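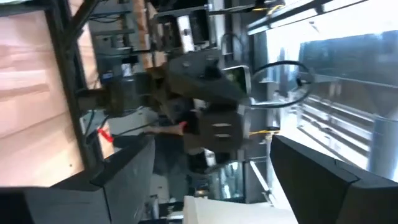 Mavis Lyons told us in the first week that a lunch program lives or dies on the second month, and that we should not send you anything cheerful before then. We have taken her advice. What follows covers the Narent school lunch pilot through the end of June.

Enrollment

We projected 609 children on the free breakfast and lunch list. We have 548. That looks decent on paper and I would ask you not to lean on it too hard. Being on the list means a parent signed a form. It doesn't mean the child ate. The cafeteria logs at Kermani Elementary are filled in by whoever is at the register, and for two weeks in the spring they were not filled in at all. Alaric Marchetti has gone through the paper slips and thinks the true daily figure is lower than the one we gave you last time. I think so too.

Food waste

The new menu was supposed to cut waste. The supplier, Fluten, says it has. Their own summary compares our spring trays with trays from a winter week when half the school had the flu, so I don't put much weight on it. Killian Lebrun weighed the bins himself on 12 school days and found no clear change. The lentil bake still comes back nearly whole. The baked potatoes do not.

Parent survey

We got 79 surveys back. Most were kind. I would point out that the forms went home with children who already eat with us, and the families who dropped out never saw one. Esperanza Schumacher is calling those families now, in the evenings after 6 p.m., and has reached about a third of them. The two reasons she hears most are that the line is too long and that the older kids are embarrassed to stand in it. Neither was on our survey.

Money

Spending is under budget, mainly from the unfilled kitchen job – that is a gap, and I'd rather it not be reported to your board as a saving. Tobias Wojcik has interviewed four people. One accepted and then took a job at the hospital.

Next period

We will move the fifth grade to its own lunch slot and see if the line gets shorter. We will drop the lentil bake. We are not ready to say whether the pilot should go to a second school, and I would be wary of anyone who told you it should on these numbers. The corrected cafeteria logs will come to you with the August invoice.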